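Print this page | E-mail this page

About us

Dastumetti is a small school of sewing and household textiles in Drandham. We teach adults how to make, mend and take care of the cloth they live with: bed sheets, curtains, table linen, work clothes. We are not a fashion school, and people who want to design dresses are usually happier in another place. Our students are mostly people with a job and a family who can come one evening in the week.

The school was started in two rooms above a hardware store on Sikder Street. At that time we had 9 sewing machines, and two of them did not like thick thread. Now we have the ground floor of the old Brekard building, with a large cutting room, a smaller room for hand work, and a kitchen where the dyeing course is held in the warm months.

Our beginner course takes one season. The first three evenings are without any machine. Students learn to find the grain of the fabric, to measure it, to iron it correctly and to cut it straight. Some of them find this slow, and they tell us so. But a sheet that was cut crooked will stay crooked after every wash, and no nice hem can repair it.
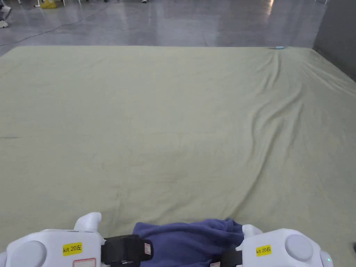
The second part of the course is about hems, corners and closures. For the fitted corner we use our own method with one folded seam, which we have taught in the same way for many years. Every student finishes one full-size sheet, two pillowcases and a bag, and takes them home.

We also have a mending evening each month. It is open to everybody, also to those who never took a course with us. Last year 333 pieces were brought to it, most of them duvet covers with a broken zipper. The evening is free, but please bring the item washed.

Fabric for the courses is included in the fee. We buy cotton and linen by the roll, and the leftovers go in a box near the door — take what you need. 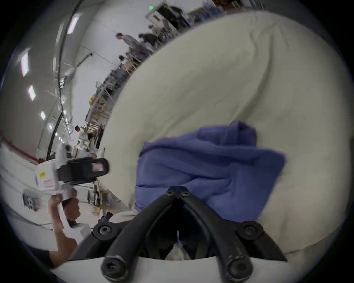
White sheet and blue cloth.

Our library has about 700 books and patterns, many of them in languages that our own teachers can't read. You may borrow two at a time. New courses begin in October, and the list opens four weeks before.

Contact: Dastumetti, Brekard Building, Drandham | © Dastumetti | Back to top

Comments

Is the mending evening also for wool blankets? Mine has a hole near the edge.

I did the beginner course and my corners still hold! The ironing evening was long, though.

Please tell us the fee on this page, I had to look for it everywhere.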